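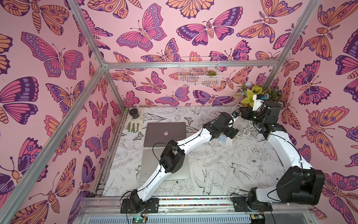 Plekham Hall Refurbishment, Working Group, January. Present: I. Nimri (chair), E. Kassab. The notes of the last meeting were accepted. Nimri reported that the supper room walls are ready for papering and that the choice of colour and pattern is still open. Kassab favours a pink ground with large butterflies in orange and purple, dark outlines included. Nimri preferred a plain grey. Agreed to hang a trial length of each beside the servery.

Quotes. Two received for supply and hanging. Rizk: $642, labour only. Tamari: $1000, including paste, lining paper and removal of offcuts. Rizk to be asked for a price on the same basis.

Lining paper. Kassab noted hairline cracks above the north window. To be filled and sanded before lining. Cross-lining recommended on that wall only.

Skirting. Deferred until the floor levels are checked.

Actions. Nimri: write to Rizk. Kassab: order 2 sample rolls, check batch numbers on delivery.

Meeting closed 8:40 pm.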